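Panier perforé Dondeo : deux mois sur ma table, mon avis

J'ai mis un temps fou à me décider pour un panier en plastique, ce qui en dit long sur mes soirées de décembre. J'en voulais un blanc, tout simple, assez léger pour passer de la table au plan de travail sans y penser, et surtout lavable. Les corbeilles en osier, j'ai donné : au bout d'un an il y a des miettes dedans jusqu'à la fin des temps, et la mienne perdait des brins chaque fois que je la soulevais.

Je suis tombée sur le Dondeo en cherchant tout autre chose (des bocaux, pour ne rien vous cacher, j'en ai déjà beaucoup trop) et je l'ai commandé avec 2 boîtes de rangement Staredo dont je vous reparlerai peut-être un jour. Reçu bien emballé, rien de fendu, pas d'odeur de plastique neuf. C'est bête mais j'y tiens : le précédent sentait la piscine gonflable pendant des semaines !

Côté forme, c'est un rectangle un peu plus large en haut qu'en bas, avec un rebord arrondi bien lisse. Ce rebord, je l'aime beaucoup. On attrape le panier n'importe où sans se scier les doigts, même quand il est plein de clémentines. Les trous sont ronds, en rangées, et laissent voir ce qu'il y a dessous, donc chez moi la nappe du Nouvel An, orange et rouge, avec ses pivoines et ses lingots dorés. Je la sors beaucoup trop tôt et je la range beaucoup trop tard, c'est comme ça tous les ans. 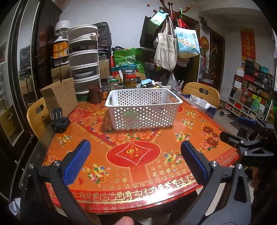
Le Dondeo sur la nappe de fête, à côté du carton encore ouvert.

Le blanc, j'hésitais. Il existait aussi un gris taupe (référence 921, si ça intéresse quelqu'un), et finalement sur une nappe aussi bavarde le blanc repose un peu l'œil. Par contre il marque. La sauce soja, si on l'essuie tout de suite, ça va. Le curcuma, n'y pensez même pas, j'ai une petite auréole jaune sous le fond qui ne partira plus jamais, malgré le bicarbonate, le savon noir et une journée au soleil sur le rebord de la fenêtre.

À quoi il me sert ? Au départ, aux fruits. Ensuite il est devenu le panier de tout ce qui n'a pas de place sur la table : sachets, petits gâteaux emballés un par un, élastiques, le paquet de mouchoirs entamé. Ma table est ronde et c'est le défaut de toutes les tables rondes, les choses s'y étalent sans jamais trouver de coin. Les bocaux restent au fond, devant l'étagère à étages en mailles, et le panier est censé avaler le reste. Je dis bien censé. Certains jours il est presque vide et tout le bazar est autour, ce qui n'est pas la faute de Dondeo, on est d'accord.

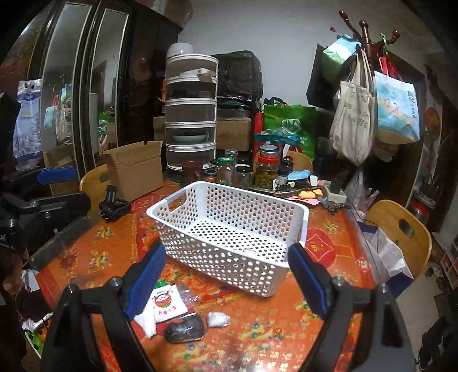

Presque vide, pendant que les pickles et compagnie occupent le fond de la table.

Les poignées sont deux fentes découpées aux extrémités. J'y passe quatre doigts sans problème, mais je n'ai pas de grandes mains, à voir pour vous. Je l'ai chargé de pommes de terre pour vérifier et le fond se creuse un petit peu quand on le soulève. Rien d'inquiétant, je n'y mettrais quand même pas des bocaux pleins. Pour ça j'ai gardé mon vieux casier Onstead, moche comme tout, increvable.

Pour le lavage, un coup de douchette et c'est fini. Les trous se nettoient bien à la brosse à vaisselle, sauf ceux des angles, plus serrés, où la farine fait des petits bouchons. Je passe un cure-dent une fois par mois en râlant. La notice dit lave-vaisselle à 80 degrés maximum, en haut de préférence. J'ai testé en bas aussi (par flemme) et il n'a pas bougé.

Un truc qui m'agace vraiment : il glisse. Sur du bois ça passe, sur une nappe brillante comme la mienne, il suffit de tirer une mandarine un peu vite pour que le panier parte avec. J'ai collé des petits patins transparents dessous et je n'ai plus eu de souci, mais pour le prix ils auraient pu être fournis. Et pas de couvercle non plus, même en option. En été, avec les moucherons, je vais sûrement le regretter.

J'avais comparé avec celui de Khasawneh, plus joli, trous en losange, poignées rapportées. Je l'ai eu en main dans un magasin et les poignées bougeaient déjà, alors non merci. Celui-ci est d'une seule pièce et ça me rassure.

Je l'ai payé 7 euros en promo. À ce prix-là je le rachèterais, et j'en prendrais bien un deuxième pour la salle de bains, en gris cette fois à cause du maquillage. Plein tarif, j'attendrais la prochaine promo, il y en a souvent.

Les plus : le rebord tout doux, le nettoyage rapide, la légèreté.
Les moins : ça glisse, ça craint le curcuma, pas de couvercle.

Si quelqu'un a une astuce pour les trous des angles, je prends, les commentaires sont ouverts !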